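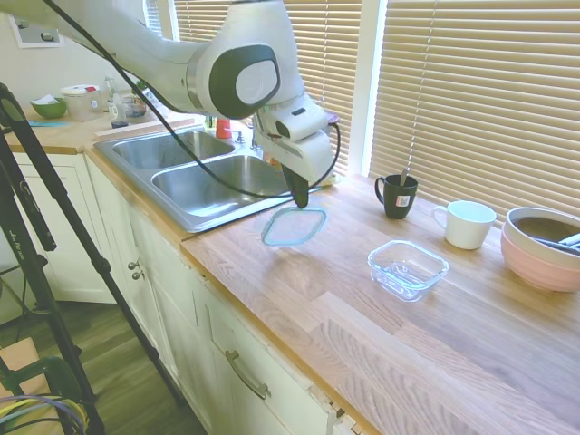
Project report, group 2 — the grip fault
Course: Applied Automation, Sturberg

What went wrong. Task was kitchen tidy-up, lids and containers mostly. Arm would close on a lid, lift, then the gripper opened by itself partway. No error on screen. 144 trials logged, 28 of them ended in a drop. Not random either, nearly all with the wrist turned past the sink side.

We blamed the lids first (slippery, thin rim). Wasted a week on that. Swapped finger pads, same thing.

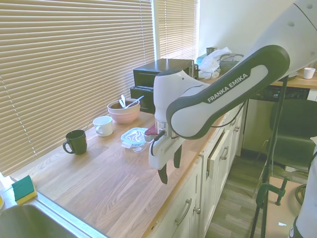

Then checked the log from Phelan, our control script. Gripper signal cut out for a moment and the script read that as "release". Cable strain at the wrist, we think — the loop was too short for the full turn. Also our fault: default state on signal loss was OPEN. Should of been hold and stop.

Safety. One drop happend with a hand near the counter. No injury. After that, no hands in reach while the arm is live, one person on the stop button.

Fix: longer cable, hold on signal loss, speed down. 10 reruns, no drops. Too few to prove much. More runs in September if we get the kitchen back.

Last updated: April 2020

Comments (3)

did you try a different cable or just a longer one?

we had the same thing on the Celura build, was the connector

pls upload the log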